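Soap Gets a Simulator: Ten Months on the Wrapping Line at Vurden

Posted 18 May 2023 in Galleries

Vurden has made bar soap in the same building for longer than any of us has worked here, and for most of that time the bars went from the press to the tray by hand. Then we got the arms. The people on the line were told their jobs would change. The jobs did change, mostly into sitting at a desk watching pretend soap.
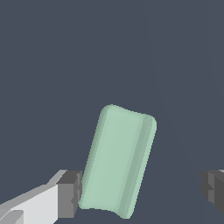 The pretending goes on in a program called Grirnimow, on a computer in what used to be the break room. (The break room is now in what used to be the coat room. The coats are on their own.) Every new bar shape gets tried there before an arm on the floor is allowed anywhere near it. A rendered bar on a gray nowhere, two fingers, and somebody with a mug deciding whether that counts as a grip.

The green shape is the kind we worry about. Rounded corners, a bit of a waist, and when it leans it really leans. A person picks up a leaning bar without knowing they've done it. A gripper has to be walked through the whole business, and one finger getting there well ahead of the other is the sort of thing we now have meetings about.

Uwe Mühlbauer trayed soap by hand for most of his working life and currently holds the title of Simulation Operator, which he had printed on a mug at his own expense. He looks at a bar on the screen, says "no," and goes back to his sandwich. The software takes a good deal longer to say the same thing, with a chart.

What we write down for each try: which finger touched first, where on the bar, and how far it leans. There's a column for comments. Uwe's comments are short and can't all be shown to the people from Ikent, who sold us the arms and are sensitive.

We ran 3183 tries in February alone. Before the arms, a bad pickup meant a dented bar and a word you wouldn't say in front of your aunt. These days it gets a number and goes in a folder. The dented bars used to go home with us, so there has been some grumbling about that too. You can't wash with a folder.

Shift changes, for those who asked after the last gallery: there are 3 of us on simulation per shift, taken from the old tray crew. The others moved to packing and inspection, and two went over to the Chowdary plant, where they still have a real break room. Hours are the same. Wrists are better, and that isn't a small thing after years of trays. Backs are worse. We've asked for better chairs and been sent a survey on chairs.

The training was 75 pages, of which the first dozen were about logging in. Most of us learned it by standing behind whoever had figured it out the day before and pointing at the screen until they got annoyed.

One thing we miss is the smell. You used to know which scent was running before you had your coat off. Simulated soap smells like a warm computer. On lavender days somebody props the door open so the desk crew can feel included.

Some things haven't moved an inch. The radio is still stuck on the one station. The line still stops for birthdays. The arms don't get a slice, though someone did put a party hat on number two, and Ikent sent us a very polite email on the subject of hats.

Next up is the travel-size bar, which is smaller, rounder and by all reports a nightmare. There are 123 tries booked for the first morning. Uwe has already said no, and he hasn't seen the drawing yet.

If you worked the trays and have old snapshots of the line, drop them at the front desk with your name on the back and we'll put them up in the next gallery. Coats can be collected from the hallway.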